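About Bralance

Bralance teaches robots by showing them. A person guides the arm by hand, or drives it from a controller at the next table, and the robot's software tries to learn the job from the recording. We have been doing this for eight years, and we are still not convinced it works as well as people say it does. If that sounds like an odd thing to put on an About page, you may prefer one of our competitors' pages, where everything works.

How we started

The company began as a repair shop on Hadgate, fixing packing lines for small food and parts makers. Customers kept asking us to look at robots they had been sold after a good demonstration. The demonstration was always the same. Someone moved the arm through a task a few times, pressed a button, and the arm repeated it to polite applause. Then the robot was delivered, the light in the building was different, the boxes came from another supplier, and the arm sat under a sheet.

We got curious about how much of that was the robot and how much was the teaching. Most of it was the teaching, in our view, though not all of it. We closed the repair side and rented the larger unit behind the old one. The sign out front still says Hadgate Repairs and we get a phone call about conveyor belts most weeks.

What we do

Customers send us a task. Usually it is a small and boring one: pick up a carton, stand it up, turn it, slide it against a stop, put it in a bin. We set it up on a bench, teach it, test it, and send back a report along with every recording we made, including the bad ones.

We use two methods.

Hand guiding. The operator takes hold of the arm and moves it. It is quick to learn and it feels natural, and new customers nearly always want it. The trouble is that a person's hands end up in the camera view, and the arm gets pushed into positions it would have a hard time reaching under its own power. We use it for rough paths and for teaching our own staff what the arm can and can't reach.

Remote control. The operator stays out of the way and drives the gripper from a controller. This is slower. It is also tiring, and the first day of anyone's recordings goes in the trash. You can't feel the carton through the controller, so people squeeze too hard or let go too soon. We still use it for most jobs, as the robot only ever records what it did by itself, with its own reach and its own cameras.

What we don't believe

We don't believe a robot "understands" a box after watching a person handle one. It has seen a lot of pictures next to a lot of arm positions. Move the box a hand's width from anything in the recordings and you find out how much it understood.

We don't believe more recordings always help. Our largest single job ran to 1365 demonstrations of one carton task, and the version trained on the first 200 did nearly as well on our bench tests. The customer paid for the rest. We told them so, and we changed how we quote after that. Now we stop at 200, test, and have an awkward talk before anyone spends more.

We don't believe videos of robots, our own included. If a clip has been sped up or cut, we ask for the long one. If a customer wants a clip from us for a trade show, they get the full take, drops and all, and what they do with it afterward is up to them.

And we are wary of the word "easy." Showing a robot a task is easy in the way that showing a teenager how to drive is easy. The showing part takes an afternoon.

How a job runs

You send us the objects. Send real ones, the dented ones too, and more than two of each. A clean sample from the sales cupboard tells us nothing about your Friday night shift.

We fix the bench, the cameras and the lights, and write down where they are. Two operators record the same task separately, on different days. If the robot learns from one and fails with the other, we go back and look at how each of them moves before we touch the software.

Then we test with the operators out of the building, so they can't be tempted to nudge anything. We report every try. Tries where the object fell over but ended up in the right place are listed on their own, and customers argue with us over those more than anything else.

Who we work with

Grallaretti, who make folding cartons, were our first customer and are still our most stubborn. They send us new box shapes every May and expect last year's recordings to carry over. Mostly they don't. Bakker came to us to check another supplier's claims, kept us on to do the teaching again, and has since asked us to check our own, which seems fair.

We turn down work where the robot would share a space with people who haven't been trained around it. We also turn down jobs that a cheap chute or a fixed stop would do better, and we will tell you which chute.

Visiting

You are welcome to come and try the controller yourself. Mornings are best. Please bring something dull to pick up - and leave yourself more time than you think you need. Entrance is on the Hadgate side, past the loading door.
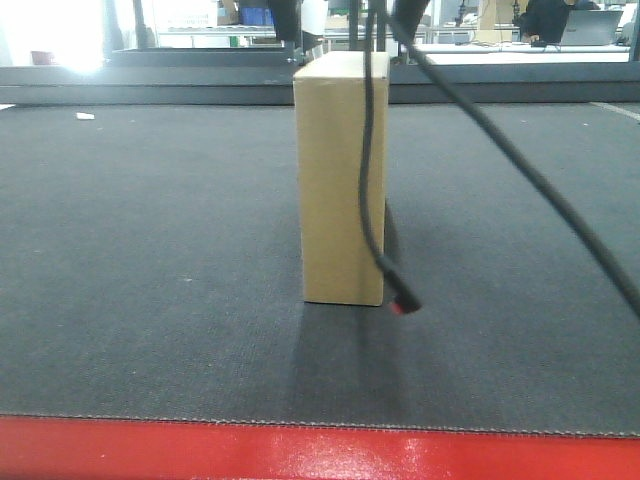 On the bench: a tall carton under the gripper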